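Registro do chamado 2658: notificações de prazo chegam com uma hora de diferença
Março, equipe de suporte Drarnance
Leitura de 4 minutos

Estado: resolvido, em observação
Produto: Desden Agenda, servidor próprio do cliente
Cliente: biblioteca municipal de Runuslow
Prioridade: média

Descrição recebida do cliente

Os leitores recebem o aviso de devolução do livro por correio eletrônico. O aviso deveria sair às 8h00 da manhã, mas sai às 9h00. No painel da Desden a tarefa aparece com o horário correto, 8h00, e com o estado "concluída". O cliente informa que o problema não existia antes da última atualização do servidor. Ele informa também que uma parte dos leitores recebe o aviso duas vezes, uma às 8h00 e outra às 9h00.

Primeira análise

Pedi ao cliente três coisas: o arquivo de configuração da agenda, o registro de envio dos últimos dias e o resultado do comando de data no servidor. O cliente respondeu no mesmo dia às 15h20, com tudo completo, o que agradeço.

No arquivo de configuração o fuso horário está escrito como deslocamento fixo, e não com o nome da região. Esta forma é aceita pelo programa, mas não acompanha a mudança de hora. O comando de data mostra que o sistema operacional está com o fuso certo. Portanto temos dois relógios que discordam dentro da mesma máquina: o do sistema e o da agenda.

Isto explica o atraso. Não explica os avisos duplicados, e por este motivo não fechei o chamado.

Tentativa 1

Solicitei a troca do deslocamento fixo pelo nome da região e o reinício do serviço de agenda. Na manhã seguinte os avisos saíram às 8h00. Os duplicados continuaram, agora os dois às 8h00, com poucos segundos entre um e outro.

Tentativa 2

Suspeitei da fila de envio. A fila tem um limite de 4000 mensagens e, quando passa deste limite, divide o lote em dois. Perguntei ao cliente quantos avisos são enviados por dia. A resposta ficou muito abaixo do limite, então abandonei esta hipótese. Deixo anotado para que um colega não perca tempo com ela outra vez.

Tentativa 3

Comparei os endereços dos leitores que recebem dois avisos com a lista geral. Todos eles têm o cadastro feito no balcão antigo, o qual foi importado do sistema Rowbotham. Na importação, o campo "idioma do aviso" ficou vazio. A Desden trata o campo vazio como "todos os idiomas configurados". A biblioteca tem dois idiomas configurados, mas o modelo do segundo idioma nunca foi traduzido, e por isso o leitor recebe dois textos iguais.

Devo reconhecer que eu deveria ter pedido um exemplo dos dois avisos já no começo. No cabeçalho da mensagem o código do idioma aparece bem claro, e eu só o li na terceira tentativa.

Solução aplicada

1. Cópia de segurança da tabela de leitores.
2. Preenchimento do campo "idioma do aviso" com o idioma principal, somente nos cadastros onde estava vazio.
3. Desativação do segundo idioma até existir a tradução do modelo.
4. Reinício do serviço de agenda, feito às 18h30, depois do fechamento da biblioteca.
5. Envio de teste para dois endereços internos. Cada um recebeu um só aviso.

Observações do cliente depois da solução

O cliente confirmou que na manhã seguinte não houve reclamação de aviso duplicado. Perguntou se é possível corrigir os horários no histórico antigo. Respondi que não é recomendável: o histórico guarda a hora em que o envio de fato aconteceu, e alterar estes dados pode atrapalhar uma consulta futura.

Perguntou também se a mesma falha pode afetar as reservas de sala. As reservas usam o fuso do sistema operacional, que estava correto, e não leem o campo de idioma. Verifiquei uma reserva antiga e uma nova, as duas com a hora certa.

Pendências

- Abrir pedido à equipe de desenvolvimento para que o campo vazio seja tratado como idioma principal.
- Incluir no guia de importação da Rowbotham uma nota sobre este campo.
- Manter o chamado em observação durante 30 dias. Se o problema voltar neste prazo, basta responder a esta mesma mensagem, sem abrir chamado novo.

Anexo do chamado
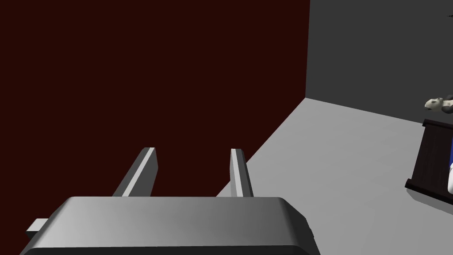

Anexo 1. Garra em cinza-claro com dois dedos paralelos, imagem gerada por computador.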